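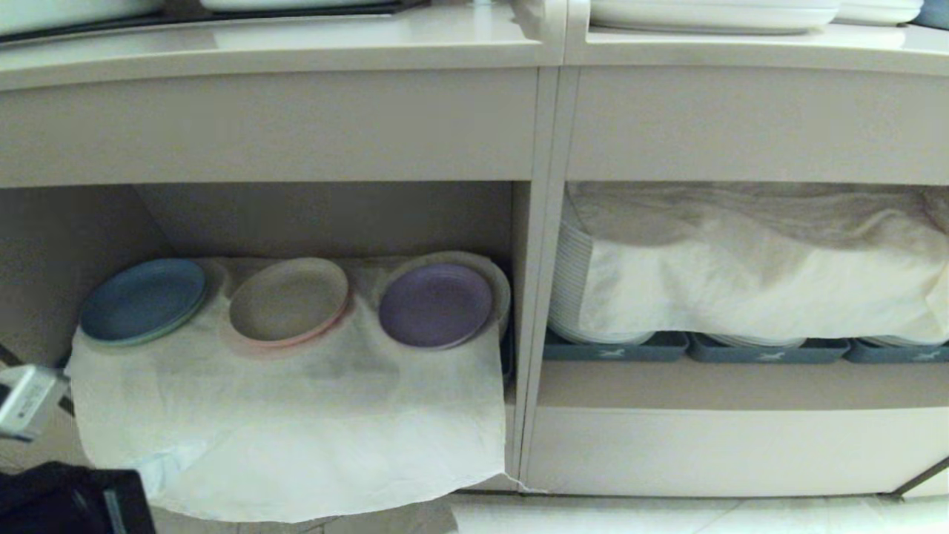

Curotine Huno arm kit, reviewed after 46 evenings
Posted 2025-05-26

The box says you can go from parts to a working kitchen helper in a weekend. I started in March. The frame bolts together well enough, and the joints have less slop than the Clornmont kit I gave up on, but the manual skips the wiring for the wrist and the sample code wouldn't run until I swapped out one library.

Curotine's big claim is that the gripper handles "everyday dishes" up to 300 grams. My scale says a dinner plate eats most of that. At full reach the shoulder sags, and the software doesn't correct for it.

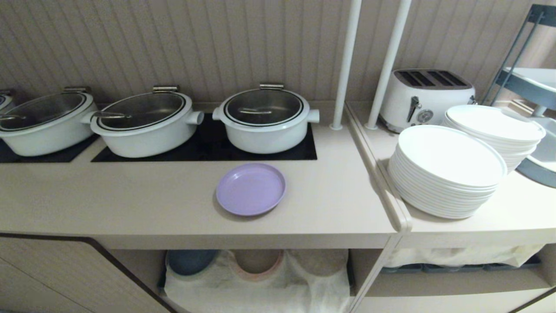 Calibration is where I lost the most time. Huno wants a plain object on a plain surface, and it wants it every time you power up. A single plate with a raised rim, like the lavender one on the counter in front of the hobs, is what it's good at. Stacked white plates are another matter — it can't seem to find where one rim ends and the next begins, and glass lids give it fits. I wouldn't let it near a ladle.

The Melis fingertips cost 30 dollars extra and should have been in the box. With them it made 100 pickups of one plastic plate with no drops. Fine, but I can do that too, and faster.

Buy it if you like building arms. As a kitchen helper, I'd wait for the next version.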